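Drunell Dispatches
September 30, 2020

My landlord has informed the building that the rent is going up $200 a month on account of "improvements." I have lived here since the mailboxes locked, so I feel qualified to comment. A thread.

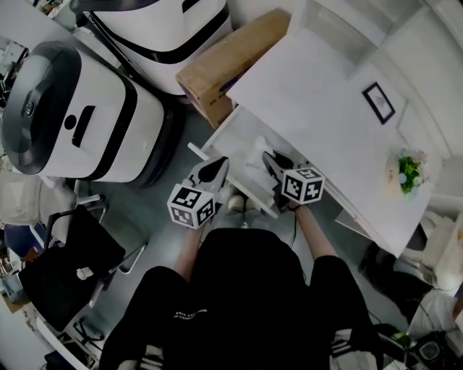 Garcia wrote back before I'd finished typing the second post to say that $200 is nothing, the Mirisia apartments went up twice that in April and all they got was a new sign.

Fair. We also got a sign. It says WELCOME HOME and it faces the dumpsters.

The letter lists the improvements. First up is "refreshed common areas." The hallway used to be beige. It is now a different beige, and so is one of the light switches.

Second is the laundry room, which now takes an app called Ruroleo in place of quarters. You load money in chunks of $10. A wash is $3.25. Please do that math and then picture me, forever, with 75 cents of Ruroleo.

I emailed Ruroleo about the 75 cents. They thanked me for being part of the Ruroleo family. I have a family. They also owe me money.

Third is "upgraded elevator experience." The elevator is the same. There's a mirror in it now, so you can watch yourself wait.

I asked at the office if the hot water counted as an improvement, seeing as it's been missing before 7 a.m. since spring. I was told hot water is "an existing amenity."

For the record, my first place in Drunell was $900 with a balcony. The balcony was condemned, but it was there and you could look at it.

The building has 1,000 square feet of roof we aren't allowed on. Guess what's pictured on the front of the renewal packet. People having wine up there. I don't know any of them.

Yes, I've looked at moving. Every listing says "cozy," and one of them had the stove in the bedroom. They wanted first, last and a personal essay.

So I signed. Twelve more months. The office pen ran out halfway through my last name and the manager had to go find another one.

Anyway if anyone in the building needs 75 cents of laundry, I'm on the third floor.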